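Storage and packing notes: short-term lets at Ullow

This item covers the storage rules for the furnished flats at Ullow after the changes that came into force in September. It replaces the two-page sheet kept in the kitchen drawer of each flat. The old sheet may be thrown away.

Store cupboards

Each flat has one lockable store cupboard on the ground floor, numbered to match the flat. The cupboards are unheated and share a ventilation duct with the bin room. Relative humidity in the corridor was logged over the summer and stayed above the level recommended for paper, leather and untreated cloth for most of that period. Items of this kind should be kept in the flat.

The load limit for the upper shelf is 35 kg, spread evenly. The lower shelf rests on the floor slab and has no set limit, but nothing should be stacked above the line painted on the side wall, as the sprinkler head needs clear space beneath it. Cupboards found stacked above the line will be recorded at the monthly check and a note left on the door.

Paint, gas canisters, solvents and lithium batteries removed from their equipment are not permitted in the cupboards in any quantity. Batteries still fitted to a tool or bicycle light are allowed, provided the equipment is switched off.

Boxes and cases

Cardboard performs poorly on the ground floor. It takes up moisture from the slab, and the bottom layer softens first, so that a stack will lean before any damage shows at the top. Rigid cases with a lid seal are preferred. Surplus military cases are suitable if the seal is intact. To test one, close the lid on a strip of newspaper and pull. If the strip slides out freely at any point, the seal should be replaced. Juntunen stocks seal strip by the metre, and the narrower of its two profiles fits most older cases.

Rust on hinges and catches should be brushed back to sound metal and coated before the case goes into store. Light wear to the outer paint has no effect on performance.

Kitchen items can be packed in the same cases. Bowls should travel upright and empty, with a folded cloth between each, and sharp items should be wrapped separately and placed along the side wall, points down. 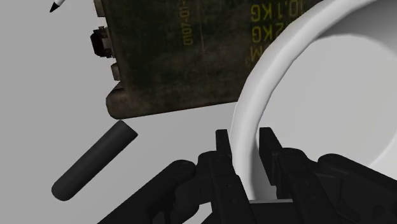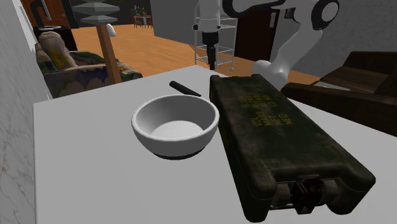 Labelling

Labels go on the short end of the case, facing the cupboard door. The Pridia label sheets supplied at check-in hold up to 500 labels per roll and are meant to be shared by the whole building, so please return the roll to the office after use. Write the flat number first, then the contents, then the month of storage. Pencil lasts longer than ballpoint on this stock. Marker pen bleeds in damp conditions and becomes hard to read by the second winter.

Unlabelled cases are moved to the holding area behind the lift. They can be collected from the office between 9.00 and 16.30 on production of the cupboard key.

Collection and removal

Bulky items for removal are handled by Plirer under the existing contract. Bookings are made through the office, quoting job code 509 for furniture and general household goods. Electrical goods are collected separately and need their own booking. The van cannot pass the barrier at the rear entrance, so items must be brought to the front bay on the morning of collection, before 8.00.

Items left in the bay without a booking are charged to the flat concerned. Such charges came to 2,974 euros across the building in the last accounting year, most of it for mattresses.

Keys

Replacement cupboard keys are cut off site and take two weeks. The office holds one spare for each cupboard and will lend it against a signature. Spares must be returned the same day.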